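Subject: Re: [bread-and-broth] Sourdough rye that won't rise (and what worked)
From: Loubna Naciri
List: bread-and-broth

Hi everybody,

Sorry for the slow answer, I wanted to bake it twice more before I opened my mouth. Quoting the original so the newer folks can follow along:

> I've been trying to get a decent rye loaf since December and every one
> comes out like a paving stone. I use a white flour starter, half whole
> rye and half bread flour, a spoon of caraway, salt, water until it looks
> right. I knead it for ages because it stays sticky. Then it sits on the
> counter overnight and by morning it has gone up and come back down
> again. The crust is fine, the middle is gummy, and my family has
> started feeding it to the chickens. Should I add yeast? More flour?
> Is it the oven?

First of all, keep the caraway! You're so close with this. I made almost the same loaf for a whole winter and the chickens would have done very well at my house too, if I'd had any.

The stickiness is the rye being rye. It doesn't build up the stretchy strands that wheat does, so you can knead until your arms fall off and it will still cling to your fingers. I stopped kneading mine altogether. I stir it with a stiff spoon until there's no dry flour left, leave it alone while I wash up, and stir it again. It looks like wet cement and that's fine. If you keep adding flour to make it behave, you get a dry brick on the outside with a damp stripe through the middle, and I think that's half of what you've been eating.

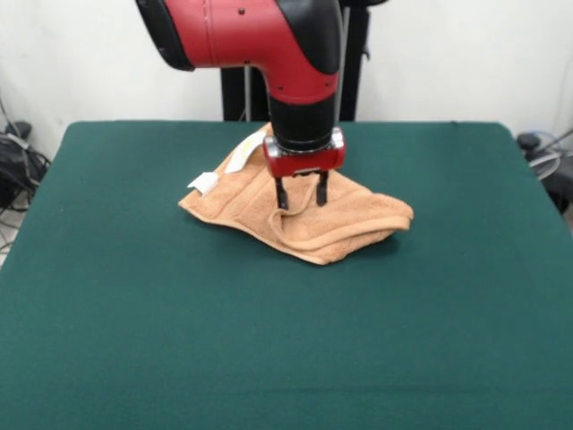
The other half is the overnight rise. Whole rye ferments so much faster than white flour, and a loaf that has gone up and come back down has nothing left to give in the oven. I'd move the long rest to an earlier stage, so that only part of the flour sits out overnight and the main dough gets a short rise in the morning while you're around to keep an eye on it.

My version goes like this. In the evening I take a big spoonful of starter and mix it with all of the rye flour and enough lukewarm water to make a thick porridge. Cover it with a plate and go to bed. In the morning it should be puffy and smell like sour apples (I love that smell, my kids leave the room). Then in go the bread flour, salt, caraway and a spoonful of molasses, plus a splash more water if it's stiff. Stir, rest, stir. Scrape it into a greased loaf pan, smooth the top with a wet spatula and dust it with rye flour. When the flour on top starts to crack open like a dry creek bed, it's ready. In my kitchen that can be as quick as 40 minutes in summer and a good deal longer when it's chilly, so go by the cracks and ignore the clock.

Hot oven to start, then turn it down once the top has some color. I bake mine for 56 minutes in total. Yes, that's oddly exact — I set the timer for an hour once, got impatient and pulled it early, and it was the best loaf I'd made, so I've never dared change it. Take it out of the pan for the last few minutes if the sides look pale.

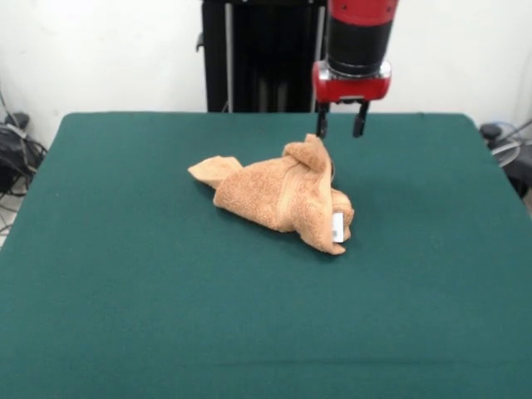
Loubna, I tried the overnight porridge after you mentioned it off-list and it doubled for me, but the finished loaf was still gummy when I cut it at lunch. It had only been out of the oven an hour or so. Was that my mistake, or do I need to bake it longer? I also used a glass pan, if that makes a difference.

Putting that one in here for everybody, as it came to me privately and it's such a good question. Yes, it was lunch! Rye is not ready when it's cool enough to hold. The inside keeps setting for hours, and if you slice it warm the knife drags and comes out with paste on it. Wrap it in a cotton cloth once it's cooled and leave it until the next day. I know, I know, the whole house smells of it and you're supposed to walk past. Bake a few rolls at the same time and eat those.

Glass is fine. It holds on to heat, so the bottom can get darker than you expect, and I'd drop the rack one notch lower only if the bottom still looks pale.

On the yeast question from the original message: you don't need it, but a pinch in the morning dough won't hurt anything if your starter is sluggish. Better still, feed a bit of your starter on rye for a couple of days before baking. Mine perks up like a puppy.

As for flour, I've been using the Kocsis whole rye, which is ground quite coarse and makes a chewy slice. The Bestlow one is finer and drinks less water, so hold some back if that's what you have. Both make good bread. I'm still on the same bag of caraway I bought 7 winters ago, please don't tell me to throw it out.

Somebody also asked for the soup I eat with it, and I had already typed that up for our potluck sheet, so I'll just paste it in below. 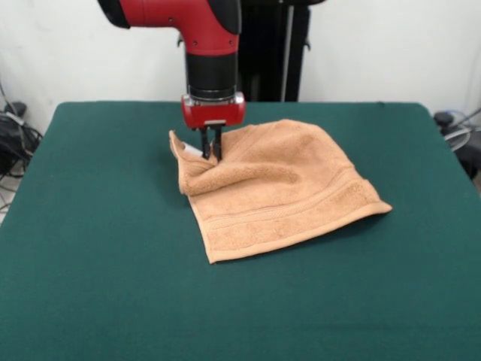
Sour Cabbage and Potato Soup
by Loubna Naciri
Serves 4, or two with leftovers

Soften a chopped onion in butter in a heavy pot, slowly, until it's sweet. Add a spoonful of paprika and stir it just long enough to smell it. Tip in two big handfuls of drained sauerkraut, three potatoes cut small and enough broth to cover everything by an inch. Simmer with the lid half on until the potatoes are falling apart at the corners. Mash a few against the side of the pot to thicken it. Taste before you salt! Finish with sour cream and plenty of dill, and put the rye on the table with cold butter.

It freezes well without the sour cream.

Let me know how the next loaf goes, and please post the bad ones too.

Loubna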